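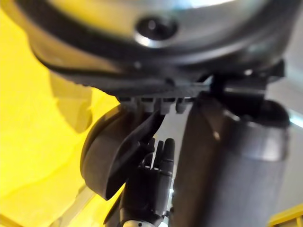

4. Setting Up Your Long Table

OK, so the top is unwrapped, the leg frames are out of the box and you've checked everything against the packing list in section 3. Now for the good part! I'm going to walk you through this the way I do it in our own shop in Brendville, where I've put together more Jornus tables than I care to remember (the yellow ones are my favorite and I won't pretend otherwise). If you bought the gray or the white, all the steps are the same.

Give yourself a morning. You can do it faster, but you'll want the time for leveling, and leveling is where people get cranky and skip things.

You will need:

- the top, still on its blanket
- both leg frames and the long rail
- the hardware bag, part 1114
- the hex key from the bag, plus a better one of your own if you have it
- a level, the longer the better
- a soft cloth, not paper towels
- one other person for step 7

4.1 Putting the frame on

1. Pick the spot before you pick up a single bolt. A long table is easy to build and miserable to steer through a door afterward. Measure the wall, then measure the space you need to stand and move behind it. If people will work on both sides, leave enough room for somebody to walk past somebody else's chair.

2. Lay the top face down on the blanket. Sweep the floor first, please. One piece of grit under a gloss top and you'll be looking at that scratch for years.

3. Set the leg frames on the underside with the flat plates facing in. There's a small stamped arrow on each plate and both arrows point at the middle of the table. If yours point at each other, you've got it.

4. Start every bolt by hand and leave it loose. All of them, both ends. I know it's tempting to crank down the first one and feel like you've accomplished something — don't. You'll need the wiggle.

5. Slide in the long rail. It goes in at an angle and then drops square, with a bit of a clunk. No clunk means it's sitting on the lip and not in the slot. Lift it out and try again from the other side.

6. Now tighten, working from corner to opposite corner, a little at a time. Go around twice. The second time is when you find the bolt you missed (I find one every time).

7. Get your helper and turn the table over. Roll it up onto its long edge, stop, breathe, and then bring it down onto its feet together. Keep the blanket under that edge the whole way.

CAUTION: Do not stand the table on one end to flip it. The end frames aren't built to take the full weight at that angle and you can bend a plate.

NOTE: If the hex key starts to slip in the bolt head, stop right there and switch to a fresh key. Rounded bolts are the thing I get the most calls about, and I can't fix them over the phone.

4.2 Leveling

8. Turn all the adjustable feet in until they're snug. Then back each one out 3 full turns. That gives you some travel both ways.

9. Put the level across the table at one end, then at the other end, then down the length. Fix the ends first. The middle usually comes along by itself, and if it doesn't, the rail is the place to look.

10. Push down on each corner with your palm. If one corner knocks, bring that foot out a hair at a time till it goes quiet.

11. Wait a day and check again! Floors give a bit, and so do rubber feet. If I build one on a Thursday, I check it on the way in the next morning with my coffee still in my hand, and there's nearly always one foot that wants a quarter turn.

If your floor is really bad, like an old garage slab that runs to a drain, the standard feet may run out of thread. Ernetti makes a longer foot that fits the same hole, and that's what I use at home. Don't stack washers or folded cardboard under the short ones. It'll hold fine right up until somebody leans.

4.3 Light and the gloss top

I used to tell people any light would do, and then I spent a November working under one bare fixture and changed my tune. A gloss top gives you back whatever is over it. That's lovely for the room (it brightens up a dull corner like nothing else), but it also means you should sit down and look at the table from where you'll be working before you hang anything for good.

12. Turn on the lights you plan to use and sit in your usual place.

13. Hold your hands out over the top like you're about to pick something up, and look for glare and for shadows landing right where you need to see.

14. Move the lamp, not the table. If you've got one strong light behind you, try shifting it to the side. If you've got a bright spot bouncing into your eyes, tip the shade until it slides off toward the far edge.

15. Do it again at the other end. The light is never the same at both ends of a long table.

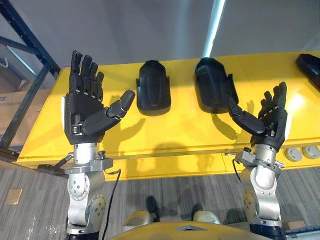
Color does a lot of the work when you're deciding what goes where on the top. I tell everybody to put dark parts straight on the yellow with nothing under them, no mat, no tray, and just see how well they read. Black molded shells like the two on this table stand out so clearly that you can find the edge of each one at a glance, even with soft shadows falling on the gloss between them. Shadows like that are fine to work with, by the way. You're only trying to get rid of the kind that swallow a small screw. Pale parts and anything clear are a different story, and for those I'd lay down a dark mat and skip the squinting.

16. Set out the pieces you're working on and leave some open table between them. Pieces that touch get knocked, and pieces that get knocked roll.

17. Curved parts need a minute of thought. Something with a rounded back will rock if you lay it down and may tip if you stand it up, so try it both ways and give it a nudge before you walk off. If it won't settle, a rolled cloth behind it is plenty.

18. Keep everything at least 6 inches in from the edge. Quyên Mai, who does our finishing, put a strip of masking tape down the length of her table at that distance for the first week, then peeled it off once the habit stuck. I stole the idea and it works.

NOTE: Only use low-tack tape on the gloss, and take it off within a week or so. The strong stuff leaves a ghost line.

CAUTION: Lift things, don't drag them. This goes double for anything molded, where there can be a sharp bit of seam left on the bottom that you won't notice until it has drawn a line for you.

4.4 How much can it hold?

Spread out, more than you'll ever put on it. What the top doesn't like is a heavy load on one small point in the middle of the span. A single item of up to 20 pounds can sit anywhere. Heavier than that, put it over a leg frame, or put a board under it to spread the weight out a little.

Please don't clamp directly onto the top. If you have to clamp, use a scrap of soft wood on both faces and take the clamp off when you're finished for the day. And don't sit on it. I know, it's exactly the right height, and I've done it too, but the rail wasn't made for it.

4.5 Wiping down

19. Dust first with a dry soft cloth. Wiping dust around with a damp one is how you get swirls.

20. Follow with a damp cloth and a drop of dish soap, then a dry one right behind it. Work in long strokes down the table. Streaks show up most at the far end from the window, so bend down and look along the surface before you call it done.

21. For sticky marks, hold a warm damp cloth on the spot for a minute and try again. I've had good luck with the Hailu surface cleaner on tape residue, but test it on the underside first, and go easy.

CAUTION: No scouring pads, no powder cleaner, no acetone. Acetone will take the shine off in one pass and there's no bringing it back.

If the table develops a wobble after a few months, go back to step 6 before you touch the feet. Nine times out of ten it's a bolt. If it's still moving after that, turn to section 6 and we'll look at the rail together.

Contents Previous Next: Drawers and Shelves Spare Parts Contact Back to top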